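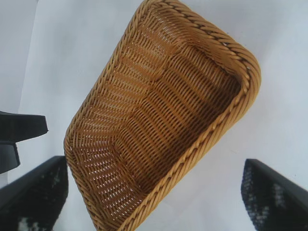

An empty woven basket with a braided rim, between the open fingers of a gripper.

Zeltach Household Equipment Service
Workshop and Kitchen Tips: Planning the Purchase of a Tabletop Robot Arm
Page last reviewed 8 October 2023

Households that come to the Service for advice on a small robot arm usually begin with the arm itself: its reach, its price and its appearance on the bench. The Service recommends beginning with the objects. Write down what the arm is expected to pick up, hold or move during an ordinary week, and put the actual objects on a table together before opening a catalog. Baskets, jars, folded cloths, screw boxes and measuring cups place very different demands on a gripper, and an arm that suits one of them may be a poor purchase for the rest.

The tips on this page apply to arms used on a table or counter by one household. They do not cover machines bolted to a floor, mobile units, or any equipment used near a stove.

Before You Set a Budget

Measure each object at the place where it will be gripped. For an open basket, this is normally the rim or the side wall, and the overall width is of little use if the gripper is meant to close on one edge. Record the thickness of the rim at several points. A braided edge is often thicker at the corners than along the straight sides.

Weigh the object empty, then weigh it with the heaviest contents it will carry. Use the second figure for all comparisons. Payload figures in sales material are commonly given for the arm in its most favorable position, and the weight of the gripper may or may not have been subtracted. Ask the seller in writing.

Mark the outline of the work area on the table with painter's tape. Include the space the arm needs to swing, the space for the control box, and a clear strip at the front where a person can stand without leaning over the equipment. Many households find at this stage that the chosen table is too shallow. A deeper table should then be entered in the budget as part of the project.

Setting the Budget

The Service suggests a ceiling of some $1000 for a first installation, including everything on the table and everything under it. A household that spends the full amount on the arm will have nothing left for the items that make it usable.

In the sample budget used in our November planning session, the arm and standard gripper are entered at $665. A further $284 is set aside for finger pads, clamps, a power strip with its own switch, a washable mat, one spare cable and delivery. The small balance is left unspent until the equipment has been in use for a full season. Prices vary by region and by seller, and the figures should be replaced with written quotes as these come in.

Items most often left out of a first budget:

Return shipping. Arms are heavy for their size, and the original packing is bulky. Keep the carton until the return period has ended.

Replacement pads. The pads on the inner faces of the fingers are wearing parts. Obtain the price of a set before purchase, and confirm that sets are sold separately from the fingers.

Mounting. A table clamp that comes with the arm may not open wide enough for a kitchen counter with a thick front edge.

Software fees. Some control programs are free for a trial period only. The monthly charge belongs in the household's running costs.

Lighting. Where the arm relies on a camera, a plain, evenly lit surface is preferable to a patterned one. A modest lamp placed to the side may do more for results than a costlier camera.

Comparing Arms

The Service keeps comparison sheets for three lines at present: the Birkero, the Pyo and the Misska. Sheets are revised when a maker changes its parts list, and readers should check that they have the current one. No line is recommended over the others for general use.

The Birkero is sold with a fixed set of fingers. Replacement fingers are ordered as a pair. Households that intend to handle one kind of object, at one place on the table, may find this sufficient.

The Pyo accepts interchangeable fingers, each set priced separately. Budget for the sets you need now. Sets bought for possible later use tend to remain in the drawer.

The Misska is supplied without a table clamp, and the clamp must be added to the quoted price before any comparison is made.

Fill in the same sheet for every arm under consideration, including those already ruled out on price. Leave a box blank if the seller has not answered. A guess written in pencil has a way of becoming a fact by the time the order is placed.

Baskets and Other Woven Containers

Woven containers deserve a separate word, as they are among the first objects most households wish to automate. They are light, they stand open at the top, and they are used for sorting in kitchens and workshops alike. They also give under pressure, and the surface is uneven.

Choose containers of a single pattern and size. A matched group of plain baskets costs less than the additional finger sets required for an assorted one, and the arm needs to be taught only one grip. If you already own several kinds, select the one with the firmest rim and retire the others from the robot table.

Press the long side of the basket lightly between thumb and forefinger. If the wall bows inward, plan for the arm to grip at or near a corner, or reduce the load. Do not make up for a soft wall by raising the closing force.

Run a cotton cloth around the rim. Strands that catch the cloth will also catch a textured pad. Trim loose ends with sharp scissors and repeat the test.

Where small items such as screws, beads or dried beans are to be carried, allow for a liner. The gaps in a weave can be larger than they look from above. A cut sheet of felt is adequate in a workshop; in a kitchen, use a liner that can be washed.

Always teach the first grip with the basket empty. Add contents by stages over several sessions, and note the weight at which the basket begins to tilt in the fingers. That weight, less a reasonable margin, is the household's working limit for the basket, whatever the arm is rated to carry.

Preparing the Table

A plain, light-colored top is suitable for most work. Dark fingers and tan or brown baskets stand out against it, and dropped items are easily found. High-gloss finishes may produce glare under a direct lamp and should be tried before a new top is purchased. A sample board from a home supply store will serve for the trial.

Wipe the surface before each session. Grit under a basket changes how it slides, and grit on a finger pad shortens the life of the pad.

Position the arm so that its longest reach falls inside the taped area — not at its border. Mark the resting place of each basket with two short pieces of tape set at a right angle, so that it can be returned to the same position by any member of the household.

Placing the Order

Obtain at least 2 written quotes. Each should state the price of the arm, the gripper, one set of pads, delivery, and any software charge for the first year. Quotes that combine these items in a single figure should be sent back for itemizing.

Confirm the return period and the date on which it begins. Some sellers count from shipment and others from delivery. Arrange to be at home during the first several days after the arm arrives, and complete all of the lifting tests in that time.

Check that the person placing the order is the person named on the warranty. File the quotes, the warranty and the completed comparison sheet together — a shared folder is acceptable, provided that a paper copy of the warranty is kept near the equipment.

Used Equipment

Ask for the fingers to be opened and closed in your presence, slowly, through their full range. Look at both pads. Uneven wear between the left and the right suggests that the gripper has been closing off center. Deduct the cost of a new set of pads from the offer in every case.

Do not buy a used arm without its original power supply.

Comparison sheets and blank budget forms are available at the Zeltach front desk during regular hours. Forms may be copied for household use.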